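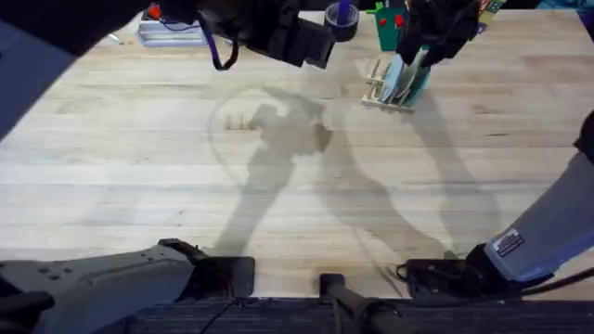
The Long Way to a Kitchen Table

Sunday, August 23, 2020

I have eaten dinner off my lap for most of this year. Our old table gave up in April, when one leg finally split along the screw holes, and I told everyone I'd have a new one by the weekend. Reader, I did not have a new one by the weekend. I had 46 open tabs and a very strong opinion about table edges (rounded, please, my hip bones have suffered enough).

My first stop was Dikside, the big secondhand barn out past the feed store. I love it there. It smells like old books and floor wax, and you can wander for hours without anyone asking if you need help. I found a pine table for $87 that I was all set to bring home until I sat down at it and my knees hit the apron. I tried a different chair. I tried sitting sideways! I left with a colander and a lamp base, so the trip wasn't a total loss, but we still ate spaghetti on the couch that night.

If you take one thing from my months of dithering, bring your own chair. I mean it. Put it in the trunk and carry it right into the store. Most dining chairs have a seat at a slightly different height, and a table that feels fine in the showroom can leave you with your chin in your soup once you get it home.

Then I fell hard for a solid wood top from Dratinis. They sell the tops and the legs separately, which sounds like freedom and is really just twice as many decisions. Light or dark? Oil or varnish? I went back and forth on the finish for weeks. Varnish shrugs off spills and needs very little from you, but once it gets scratched up you're pretty much sanding the whole thing. Oil means wiping it down again every few months, and it'll take a water ring if you so much as look away from your iced tea, but you can rub out a bad spot on a Saturday morning and be done by lunch. I know myself. I am a spiller and a fixer. I went with oil.

The legs came from Jacobs, a tiny metal shop two towns over that mostly does gates. They charged me $173 for the set, painted dark green, and they were ready in 7 days. I had asked for black. I'd changed my mind about the green on the phone, then changed it back, then apparently hung up before saying so. Well, the green is gorgeous and I'm taking full credit for it.

We put it all together on the porch and carried it in through the back door, with one small argument at the corner by the fridge. My sister wants me to cover it with one of those Floltatine cloths, the wipeable kind with lemons on it. I've been putting her off. I like seeing the wood, even the spot by my chair where somebody (me) set down a hot pan on the second night.

Now I need chairs. I've been looking at benches, too, and I've got a few tabs open.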